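Zarkach: "We wanted the bass to arrive late, like a guest"

The producer who records as Zarkach has a new album coming, and it is his first in four years. It is called Jilluscombe, after the village where he rented a house for one winter, and it will be released on 2nd February by Skollomby, the small label that has put out everything he made since his early white-label singles. I met him in the kitchen of the label's office. He made tea for both of us and forgot to drink his.

The first thing I asked was why it took so long. His previous record, Beltrán, sold better than anybody at the label had planned. The first pressing was 200 copies, and it was gone in one afternoon. After this there were festival invitations, remix requests, and a long period in which he finished nothing.

"I had 110 sketches on the computer," he says. "Some were eight bars long. Some were only a kick drum and a name. I opened them every morning and I closed them every evening, and in the middle I ate lunch. It was not a crisis. I was simply bored by my own hands."

People who know him from the clubs will maybe be surprised by the new music. Beltrán was a fast and hard record, made for big systems, with drums that were cut very short so the rooms would not become muddy. Jilluscombe is slower. The opening track lasts nine minutes and the first low note comes only after the fourth. When I tell him that I checked if my speakers were broken, he looks very happy.

"Good! We wanted the bass to arrive late, like a guest. Everybody is already sitting, the soup is on the table, and then the door opens."
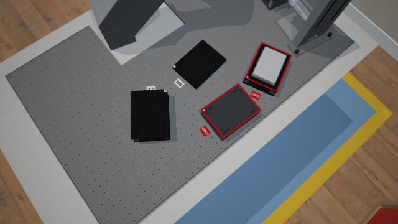 He says "we" often, although he made the album alone. When I ask about it, he explains that he means himself and the mastering engineer, or himself and the label, or sometimes himself and the house. The house had thick walls and very bad heating. He worked in a coat. The one room that was warm enough for the synthesizers was also the one with the worst sound, a square room with a strong echo at the low end, so he mixed most of the record on headphones and listened to the results in his car.

"The car is the honest place," he says. "It has a door that rattles. If the rattle is in time with the song, then I know the tempo is right."

I cannot decide if this is a joke, and he does not help me.

Voices are the other big change. There were no vocals on Beltrán, and on his singles there was only now and then a shouted word, taken from an old tape. On the new album there is singing on five of the nine tracks, all of it his own. It is pitched down or stretched until it sounds closer to a cello. The words can be understood only on "Salt Road," where he repeats one sentence about a bus that does not stop.

"I am not a singer. I have maybe six notes, and two of them are the same note. But when I used other people's voices I was always polite with them. I did not want to destroy them. With my own voice I could be very rude."

The track which will get the most attention is probably "631." It is the only one with a tempo that a DJ from his old circle could use without problems, and the label has already sent it out as the first single. The title is the number of a bus line -- yes, the same bus that does not stop. It has a garage rhythm that limps a little on the third beat, and a bell sound which seems to come from another room. I have heard it played out once, between two much harder records, and the floor became confused for a minute before it began to move again. I tell him this.

"A minute is fine," he says. "A minute of confusion is cheap."

Does he miss the old speed? He thinks about it for some time. He started to play records in public at 19, in a basement under a shop for bathroom tiles, and in that basement the only question was who could go faster. He still likes this music and he still buys it. He only does not hear himself in it at the moment.

"When I play it, I am a visitor. I bring flowers, I behave well, I go home."

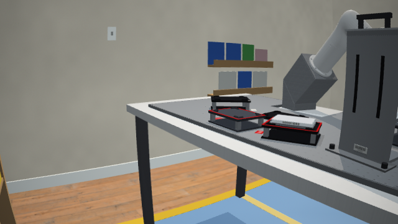 On playing the album live

There will be concerts, but only a few of them, and seated where it is possible. He wants to bring two synthesizers, one microphone and no laptop. This last decision has already cost him some sleep, because four of the tracks depend on sounds that exist only as files. He is now rebuilding them by hand, one after another, and he admits that the new versions are not very similar.

"The stretched voice I cannot do live. I tried with a pedal and it sounded like a sick cow. So on stage this part will be the cow, or it will be silence. I will decide at the soundcheck."

The label asked him if he would play something from Beltrán as an encore. He said no, then he said yes, then he made a version of the title track at half the speed and with no drums, and sent it to them without a comment. They have not answered yet.

Before I leave I ask what happened with the sketches. Three of them became songs on the album. The others are still on the computer, and he has not opened the folder since the masters were delivered. He pours his cold tea into the sink and fills the kettle again.

"Maybe in the summer," he says. "I like the one that is only a kick drum."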